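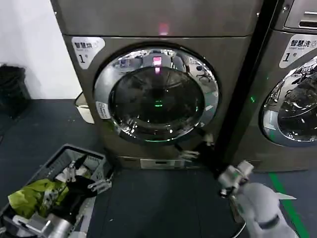
Home Services Housing Facilities News Contact

Skukera Laundry Service: Questions for the Program Lead

Aug 26, 2025 - Dendstead Housing Office

Residents of Zalewska House in Dendstead have been able to leave their washing with the Skukera laundry service since the spring. The service is supplied by Huvico under a trial agreement with the Housing Office, and a decision on whether to extend it will be made in October. The office met with Iwona Kalinowski, who leads the program for Huvico, to put to her the questions residents have raised most often.

Ms. Kalinowski began by setting out what the service includes. A resident leaves a basket in the laundry room and enters a room number and a wash setting on the booking page. The Skukera robot moves the clothes from the basket to a washer, transfers them to a dryer when the wash has ended, and returns them to the basket. It does not fold, and it does not treat stains.

"We are asked about folding in every building," she said. "We have a version in testing, but it is not part of this agreement and I would not want anyone to sign up on the strength of it."

The system works with front-loading machines of the ordinary household type. Ms. Kalinowski explained that Huvico chose not to require special appliances, as most housing operators have already bought theirs and expect to keep them for years. Each machine is measured during installation so that the robot has a record of its door, its handle and the height of the opening. Installation at Zalewska House took two days.

Asked which part of the job had proved hardest, she did not name the clothes.

"Doors," she said. "A person opens a washer door without thinking. The robot has to find the edge, take hold of it at the right place, and then follow the curve the hinge allows. If it pulls in a straight line, the door resists. We spent more engineering time on that one motion than on the whole of the sorting."

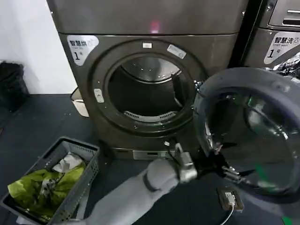
She added that dryer and washer doors differ in the force they need, even when two machines look alike, and that the robot is set to stop if the resistance is greater than expected. A stop sends a message to the building desk. During the trial period the service has handled 1095 loads. Ms. Kalinowski stated that the company reviews every stop and shares the record with the Housing Office each month.

On the matter of speed, she was direct. Handling time, meaning the time the robot spends moving clothes and operating doors, is 22 minutes for a standard load, not counting the wash and the drying. A resident doing the same work by hand would need far less. "We do not sell this as a faster pair of hands," Ms. Kalinowski said. "The benefit is that the resident can be at work, or asleep, when the washer finishes, and the clothes do not sit there until evening."

The office asked about mixed baskets, which several residents had mentioned in their comments. The robot picks up garments one or two at a time. Small items, socks in particular, can be left at the bottom of a basket, and dark items lying against a dark surface are harder for the cameras to pick out. Huvico recommends a basket with open sides and asks residents to empty pockets and close zippers before leaving it. Straps and long cords should be placed in a mesh bag.

Damage was also discussed. Under the present terms, a resident may claim up to 400 dollars for clothing harmed during handling - the limit applies to each load and does not cover shrinkage or color loss caused by the chosen wash setting. Claims go to the building desk.

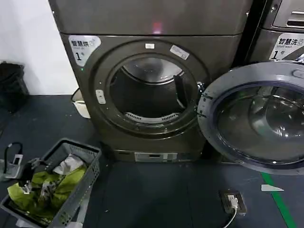
Before closing any door, the robot checks the drum and the rim for cloth that may be caught. Ms. Kalinowski described this check as slow but necessary. It was added in the second month, after a sleeve was found pinched in a washer seal. The garment was not damaged, but the resident reported the matter, and Huvico changed the procedure across all its sites.

Residents who prefer to do their own laundry may continue to do so at any hour. They are asked to stay outside the green floor line while the robot is moving, and to keep the floor clear of bags. The robot pauses when a person steps over the line and resumes once the area is free.

The building has 185 residents, and the office has invited all of them to send comments before the October review. Ms. Kalinowski said that she would attend the review in person. "If people find the booking page confusing, I would like to hear it from them," she said. "That we can fix quickly. The arms take longer."

Comments may be left at the building desk or sent through the Contact page.

Last updated: October, following the review notice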